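Search this site Search
Menu

Small-room tips for the last weeks before finals

Sunita Wojcik kept these notes during her final year at Drindton and we have tidied them up for this year's students. They are meant for a shared house or a dorm room with a desk in it.

Keep one surface for studying and nothing else. Plates go back to the kitchen before you sit down. If the desk is also where you eat, put the books on a tray so you can move the whole pile at once.

Past papers take up more room than you expect. Sunita had 271 loose sheets by April. Sort them by subject, then by year, and clip each year together. Magazine holders work better than ring binders, which jam when they get full.

Flash cards: cut them all the same size or they won't stack. Write the topic on the top right corner in pencil. A shoebox holds more than 3,000 if they are thin card.

Trash builds up fast when everyone is home all day. Hang a bag on the wall and empty it every night.

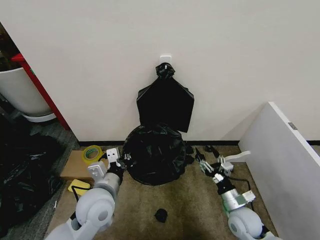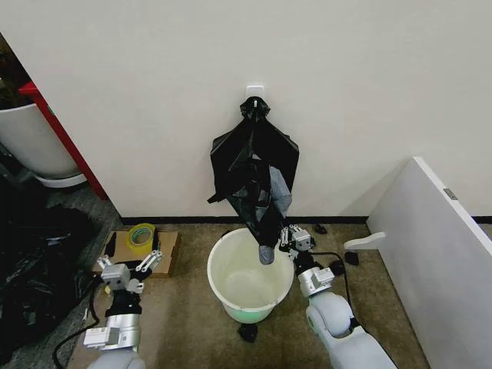

Adhesive hooks need a clean, dry wall. Wipe the paint with rubbing alcohol, let it dry, press the hook on hard and leave it alone for a while before you hang anything. Check the weight limit on the packet - backpacks full of textbooks are usually over it.

Cook once for two days. Rice, beans and a tray of roasted vegetables will cover six meals for one person. Cooked rice goes in the fridge as soon as it stops steaming.

Put the phone charger across the room from the bed. You have to get up to stop the alarm.

The night before an exam, lay out pens, calculator, ID and a clear water bottle by the door. Esperanza Szabo adds a spare set of calculator batteries to that list.

Next month: getting ink out of a school shirt.

Get our tips by email. Enter your address Sign up
We use cookies to remember your settings. Accept Decline
Contact us | Copyright Zamora Student Pages | Back to top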